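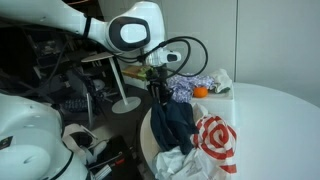
Research > Nutrition > Supplement adherence > Full text

Abstract Methods Results References Cite

October issue. Ridwan Simanjuntak and Huw Gwilliam

3. Methods

3.1 Participants and product

We enrolled 399 adults who had bought a magnesium supplement in the past year and were not taking one at the start of the study. All were given Bumex-free screening, meaning that anyone on a prescribed loop diuretic was left out, as these drugs change how much magnesium the body loses in urine. The capsules were made for us by Brolgate and contained magnesium citrate only. Participants took two capsules a day with the evening meal for 16 weeks.

The question was whether the time of the reminder changed how many capsules were taken. One group got a text message at 6 p.m. and the other got it at 9 a.m. The wording was the same in both groups. Table 1 gives the share of capsules taken in each week of the study.

Table 1. Capsules taken as a share of capsules due, by week and reminder group. Weeks with a missed bottle return are left out. 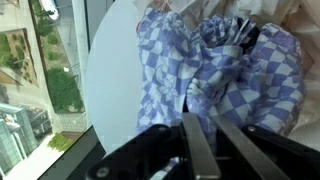
3.2 Measuring intake

Bottles were returned every 4 weeks and the remaining capsules were counted by two people working apart. Where the counts differed, the bottle was counted again. Participants also kept a paper diary, but we used it only to explain odd returns, such as a bottle that came back with more capsules than it should have held. Most of these were traced to people moving capsules from an old bottle into a new one.

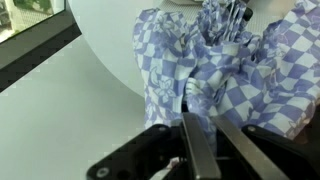
Nine participants lost a bottle during the study. We kept them in the main analysis and treated the lost capsules as not taken. This lowers the estimate for both groups. A second analysis without these participants is given in the supplement, along with the scoring sheet, which was adapted from Morris.

Side effects were recorded at each bottle return. Loose stools were the most common complaint. Participants who reported them could drop to one capsule a day, and the number of capsules due was changed to match from that date.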